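Hedine Panel: printed holders for loose computer parts

README

Hedine is a set of printable files for keeping bare processors and circuit boards on an upright or lying panel, instead of in the biscuit tin where they have lived until now. The tin dates from 1986 and did its best. It was never meant for anything with edges.

The files are free to use and change. If you sell them, put your own name on the complaints.

What is in the folder

panel: the flat plate everything else mounts on
pocket: a shallow square holder for one processor
bracket-slot: edge bracket with a rectangular opening
bracket-step: edge bracket with a stepped profile
labels: a text file of part names, half finished
old: earlier attempts, kept as a warning

The pocket

The pocket is a square recess with a raised lip on all sides. The processor goes in flat, metal lid facing you, and the lip stops it sliding about. It has no clip, catch or lid. Version 59 had a clip, and you will find it in the old folder along with the reasons.

Measure your chip before printing. Processors look alike until you own two of them, and the pocket file is drawn for one size only. Change the width and depth at the top of the file and leave the lip height alone unless you enjoy sanding.

Print it in any colour. Mine are grey, as is the panel, and the green rim of a chip shows up nicely against it. The lettering on the lid is another matter, so write down what the thing is before you put it away.
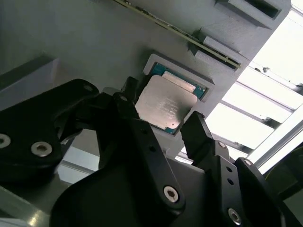
The brackets

Long narrow boards are held by one edge, in two brackets. Fix the first, slide the board in, then bring up the second until it grips. Doing both at once needs a third hand and a calmer person.

Check for small components near the edge you intend to clamp. If there are any, turn the board round or open the slot a little in the file. Do not file down the board. I have had that email.

Printing notes

Pocket and brackets print without supports if laid on their backs. The panel needs a large bed, or can be cut in 6 pieces using the Imetti split, named after the street where I lost patience with it. The joins show. A coat of paint helps and so does standing further away.

Handling

Touch something earthed first. Hold processors by the sides and keep your fingers off the contacts. Anything that falls on the carpet should be found before the hoover finds it.

Known problems

The pocket collects dust in its corners.
The stepped bracket can be fitted upside down and will look perfectly happy about it.
The labels file stops at the letter M.

Changes

December: lip made thicker, spelling of "bracket" corrected in two file names, third one missed.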